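About Hurkach

Hurkach runs sponsored walks, rides and paddles for people who want to raise money for a charity and would like someone else to sort out the route, the food and the beds.
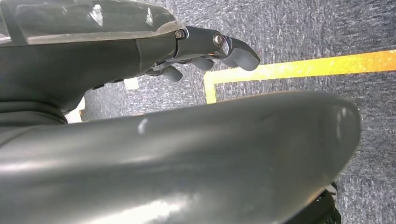

We are a small company based in Bulton, at the bottom of the hill behind the old goods yard. We started with a single walk, the Clurniva Round, which we put on for one weekend in September and expected to put on only once. It was full, and enough of the walkers asked about the next year that we booked the same village halls again before we had finished taking the signs down. We have been doing it ever since and have added other events when we felt able to run them properly.

What we run

The Clurniva Round is still our main event. It is a four-day walk that begins and ends in Bulton and goes over the Clurniva hills by the northern track and back along the river. Walkers sleep in halls on the first two nights and at the Mabuza hostel on the third. The days are long but there is no climbing and no ground that needs ropes. If you can walk all day on a Saturday and get up and do the same on the Sunday, you can do the Round.

The Mabuza Ride is a two-day bicycle ride on lanes and farm tracks. It suits a touring bike or a hybrid. Road bikes with narrow tyres have a poor time of it after the ford, and we say so on the entry form. Luggage goes by van.

The Winter Crossing is on snowshoes or skis and takes a single long day in February, from the forest car park above Clurniva to the reservoir. It is the only event for which we ask about previous experience. It is also the one most likely to be changed at short notice. In some years we have had to move it to the lower path, and once it became a walk in boots.

The Lake Paddle is in June. We supply open canoes, paddles and buoyancy aids, and you are welcome to bring your own if our lead instructor has looked them over at the briefing the evening before.

We also put on private events for workplaces, schools and clubs. These usually take one of our existing routes and shorten it. Please get in touch by December if you are thinking of the following summer.

How the money works

People ask about this more than anything else, so we will set it out in full.

Every person taking part pays an entry fee. The fee pays for the running of the event: food, halls, vans, insurance, first aid cover, and our own wages. It is not a donation and we do not describe it as one. Your sponsors' money is kept entirely apart from it. It goes from the sponsor to the charity and does not pass through our bank account at any point.

You choose the charity. We do not keep a list of approved ones and we take no payment from any charity for sending people their way. If you would like to split your sponsorship between 2 charities, the online form lets you do that. If you want to split it further you will need to set up the pages yourself, which is not hard, and we can send you a sheet explaining how.

Our only rule on fundraising is a minimum pledge of 200 pounds for each adult on the Round and the Ride. There is no minimum for the Paddle or the Crossing, and none for anyone under eighteen on any event. We have never turned someone away at the start line for falling short. If you are struggling with the minimum, tell us early and we can usually suggest something.

Some walkers would rather pay their own pledge and not ask their friends. That is fine with us.

In our last full year 319 people took part in a Hurkach event. That figure counts each person once, including those who came to more than one.

The route over the hills

Most of the Clurniva Round follows a drove road. The earliest mention we have found is in a parish record of 1619, where there is a complaint about cattle being let into the churchyard. Parts of the road are now a forestry track and parts have gone altogether, and for those we use permitted paths over farmland. The landowners let us cross on the understanding that we keep groups small, shut every gate and leave no markers behind. We do a sweep the day after each event to collect the signs, and anything else that has been dropped.

Dogs are not allowed on the Round for this reason, with the exception of assistance dogs. They may come on the Mabuza Ride if they can travel in a trailer, and a few have.

Safety

All our route leaders hold a current outdoor first aid certificate and the right leadership award for the ground they are working on. There is a leader at the front and a leader at the back of each group, and both carry radios. Phone signal is good in Bulton, patchy on the river and absent for most of the second day of the Round.

We decide whether an event goes ahead at six in the evening on the day before. If we cancel, you may move your entry to the next running or have the fee back. If we shorten a route, the event counts as completed and your sponsors can be told so.

We ask everybody to fill in the medical form truthfully. It is read by the event lead and the first aiders and is destroyed afterwards. Very few conditions would stop you taking part, but we do need to know about inhalers, insulin and allergies before we pack the vans.

Food and beds

Breakfast and an evening meal are included on events of more than one day. Lunch is a packed one, made up in the morning from what is on the tables. There is always a vegetarian hot meal and we can cater for vegan, halal and gluten-free diets if it is on your form. We cannot promise a kitchen free of nuts, as the halls are shared with other users.

The halls are warm and plain. You will need a sleeping mat and a sleeping bag. The hostel at Mabuza has bunks with bedding, in rooms of six and eight, and hot showers that are better early than late. Earplugs are a good idea everywhere.

Getting to Bulton

The station is a short walk from the start of the Round and the Ride. Trains are hourly until early evening. For the Round, registration opens on the Friday at four in the afternoon and the hall is open overnight for anyone arriving from a distance.

If you are driving, please use the field car park and not the streets near the school. For the Winter Crossing and the Lake Paddle there is a minibus from the station, which must be booked with your entry. There is no other public transport to the forest car park.

Working with us

We have a small permanent office and take on seasonal leaders, drivers and cooks from April to October. Jobs are put up on the noticeboard page in February. We pay for all hours worked, including travel between checkpoints, and for any first aid or leadership refresher you need while you are employed by us.

There are unpaid places for marshals as well. Marshals have their meals and a bed provided and can have a free entry to another event in the same year. The minimum age is eighteen, or sixteen with a parent marshalling at the same point.

Contacting us

The office is open on weekdays from nine until four. During an event it is usually empty, and calls are passed to the event phone, which is kept for people on the route and their families. For anything else at those times please use the contact form and we will reply when we are back.

Changes to an entry, including changes of name, can be made through your own account up to a fortnight before the start. After that please write to us. Lost property is kept at the office for three months. We can post small items if you cover the cost, but boots and sleeping mats have to be collected.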